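4.2 Public demonstration

The second evaluation took place during an open day at the Rastholm site on June 18, 2024. The two-arm cell described in Section 3 was moved from the laboratory to the ground floor hall the evening before and recalibrated on arrival. No changes were made to the controller. The aim was to record how often the handover routine had to be stopped by the operator when the cell ran for a full day in front of visitors, under lighting that we did not control.

Sessions lasted 15 minutes and were run by two of the authors in turn. One operator stayed at the stop button while the other answered questions from the public. Visitors stood behind a rope and were not allowed to reach into the cell while the arms were powered. Between sessions the arms were returned to the rest position and the tabletop was cleared. The Lis planner was restarted at the beginning of each session so that no state carried over.

Both arms are mounted on a common aluminum rail at the front of the table, and the work area is closed on the other three sides by panels with a brick pattern. The tabletop carries a floral print. We kept this patterned background for the demonstration, as all training episodes had been collected with it. Figure 4 shows the arms with the gripper tips close together near the center of the table.
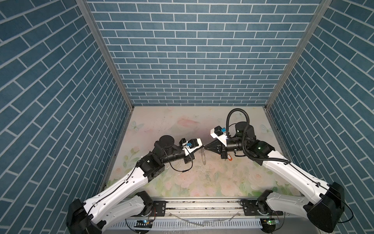
Figure 4. Two-arm cell with the grippers nearly touching above the printed tabletop.

In total, 47 handovers were attempted, of which 43 were completed without operator action. The remaining four were stopped by hand. In three of these the receiving gripper closed before the part was fully between its fingers, and in the fourth the planner returned no valid path for the left arm. The laboratory trials reported in Section 4.1 showed the same two types of failure, with early closing again the more common.

Lighting in the hall changed a good deal over the day. The pose error of the part estimate was larger in the afternoon sessions, but three of the four stops fell in the morning, and the sample is too small to link the two. A longer run of 1,000 handovers under varied lighting is planned for October.

Comments from visitors were written down by the operators and were not analyzed further. Most concerned the speed of the arms, which had been limited to half of the laboratory setting for the whole day. The limit also lengthened the mean cycle time, so cycle times from the open day are left out of Table 2.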